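June, afternoon

Fountain pen ink drying tests, second round. Picked up from Sotiris's notes on the first batch.

Stock: Bisosora coated card, cut down from the 811 sheets left in the flat file. Pappas uncoated as the control. Both sat in the paper room overnight before cutting.

Swabbed 29 strips with the blue-black, one pass each, same brush. Smear check with a cotton pad at one minute, then every two minutes after that. Uncoated was clean at the first check on every strip. Coated still lifted color at 7 minutes and I stopped there to start the next set. Sotiris had it clean at 5. He used the old bottle, which has thickened, so I don't trust the comparison much.

Sanded three coated strips with 800 grit before inking. Less beading, but the line feathers badly along the scratches. Not worth repeating.

Sheldon Boychuk wants the Ukament green tried too. Only half a bottle on the shelf. Ask before using it up, Mudoteo order may need it.

To do:
- fresh bottle of blue-black, rerun coated strips
- label strips on the back, two from today are mixed up
- write down room humidity at the start (forgot again)
- check whether the gel pens smear the same way on the coated card 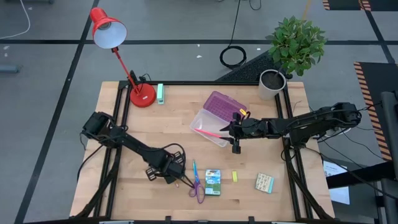
Pink pen, open pencil box and scissors on the butcher-block table.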